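The first thing Hongmei Mao does when I arrive is hand me a pair of grippers and ask if I can fold a pair of jeans. I can, I tell her (I have two teenagers). "Not with those you can't," she says, and she's right!

I've come to the long hall in Buvport where Limsakul gathers the examples its household robots learn from. People do ordinary chores with a gripper in each hand, cameras running, and all of it goes into the learning system they call Pluver. I'd pictured rows of servers. I got bedding.

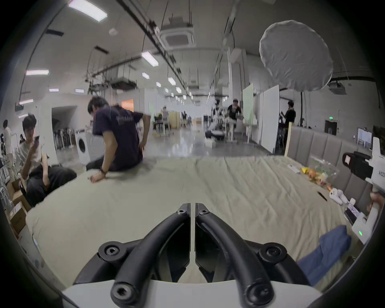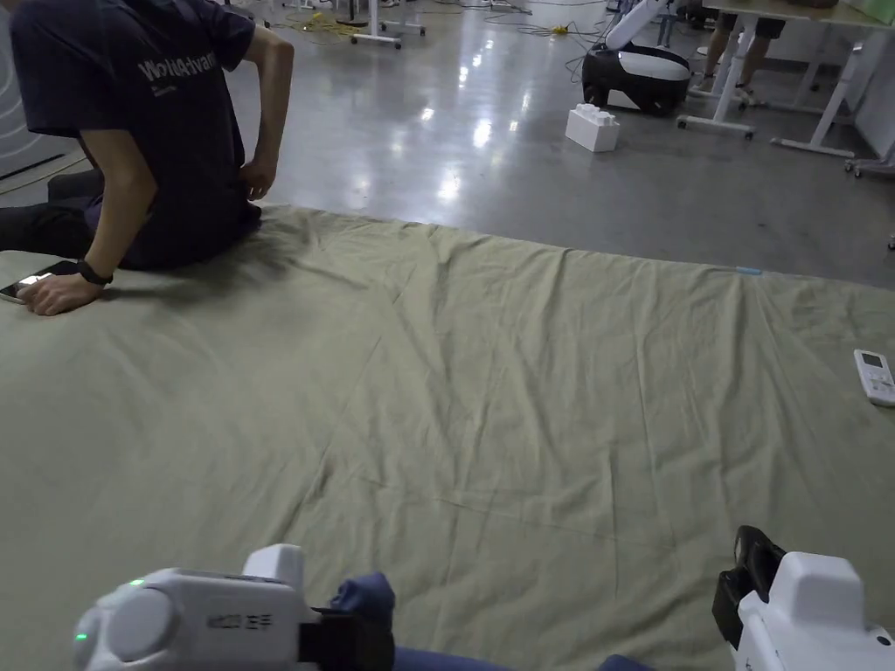
My jeans took 12 minutes. Hongmei does hers in under one, and she doesn't even look cross about it. The trick, she says, is to stop thinking of the tips as fingers. You pinch, you lift, you let the cloth hang, and only then do you move. If you hurry you get a bad example, and a bad example is worse than none at all – the system will copy your fumbling as happily as anything else.

Her target is 400 good goes at each chore. When I visited they were on 121 for tidying a bed, and everybody seemed to have strong feelings about remote controls. They're slippery, apparently, and they land face down.

Zdislava Beneš checks the recordings afterwards, with a mug of tea and a great deal of patience. She showed me one of mine and one of Hongmei's side by side, which I thought was a bit unkind. Mine went in the bin. What she wants, she told me, is variety: left-handed people, tall people, people who put the phone down before the keys. Too many neat folders and the robot gets stuck the moment it meets a real bedroom.

I stayed for 3 more tries and had one accepted, a sock. It goes off to the Godov workshop in July with the rest of the batch, and I've already told my mother.

Got a story for us? Write to the features desk | © All rights reserved | Back to top
We use cookies to remember your settings. Accept | Manage choices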